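4. What the lid is supposed to do

4.1 The claim and where it comes from

Most household advice on food waste assumes that a small covered bin on the worktop changes what people throw away. The claim is repeated in council leaflets, in shop copy and in a fair number of student dissertations, and it is usually put forward as if somebody had once tested it. We spent a good deal of July trying to find the test. What we found was a chain of papers citing one another, ending in a short report from the Jekdale trial, which did not compare covered bins with open ones at all. It compared households that had been given a bin with households that had been given nothing. Both groups also got a fridge magnet and a visit.

The visit matters. A person who comes to your door, looks round your kitchen and promises to come back in a few weeks is likely to have some effect on how you behave, bin or no bin. The Jekdale authors mention this in a footnote and then carry on as though they had not. Later writers dropped the footnote. By the time the figure reaches the Skodlow guidance it has become "covered caddies reduce waste", with no trial named and no range given.

4.2 Size

A second strand of the argument concerns size. Small bins fill up sooner, the reasoning goes, so people see their waste more often and feel worse about it. Habte's earlier interviews (see section 2) gave this idea some support, in that several people said they disliked emptying the thing. Disliking a chore is weak evidence of anything. Some of the same people told him they had gone back to putting scraps in the main bin, which would show up in a caddy weighing as a fall in food waste.

We therefore treat all weighings taken from the caddy alone with suspicion. Of the 15 studies we could get hold of, only 4 weighed the general rubbish as well. The rest cannot tell a household that wastes less from a household that has moved its peelings to another sack. It is hard to see how this was missed, unless it was simply cheaper to miss it. Sorting general rubbish by hand is slow and unpleasant work and few grants will pay for it.

There is also the matter of what counts as a bin. The studies use "caddy", "tub", "worktop bin" and "container" as if they were the same object. They differ in height, in how they open and in whether they can be wiped out easily, and any of these might matter more to the person using them than the printed capacity. Only the Degefa report gives measurements, and those are for the outer box.

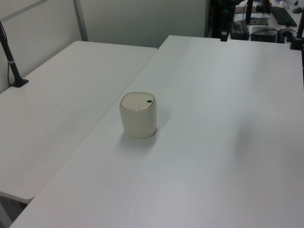 Figure 3. A small cream container with a pale beige lid set slightly inside the rim.

Lids get a line or two in most of the papers. They are said to keep smells in and flies out, and from there it is a short step to saying that people with lidded bins will keep using them. The step may be sound. We could find one attempt to check it, in the Grernard diaries, where ten households wrote down each evening whether they had used the bin and whether it had bothered them. Three stopped writing in the first week. The published table leaves them out and reports "high satisfaction" among the others, a result that could hardly have come out any other way. People who are fed up with a bin are also likely to be fed up with keeping a diary of it.

4.3 The problem of asking

Nearly everything else in this field rests on asking people what they do. Khoury went back over the question sheets used in the larger surveys and found the same wording in most of them: "Has the bin helped you to waste less food?" A polite person who has been handed a free bin will say yes. The sheets seldom offer "no difference" as an answer, and where they do it comes last, after several shades of agreement.

One reader of an earlier draft objected that we were being unfair, and that small flaws of this kind tend to cancel out over many studies. We do not think they do here. A leading question, a friendly visit and a missing set of dropouts all push the same way. Adding up a pile of studies that lean to one side gives a more exact-looking answer that still leans.

4.4 What can be kept

Something survives. The two studies with both weighings and a proper comparison group show a modest fall in total food waste over the first month, and we see no reason to doubt it. Neither followed the households beyond that. Neither varied the lid, the size or the place where the bin was kept, so they offer no help to anyone choosing between designs. We would also like to see the raw weights, which we asked for on 18/08/2020 and have not received. Until they arrive, section 5 uses the published averages and marks them as such in each table.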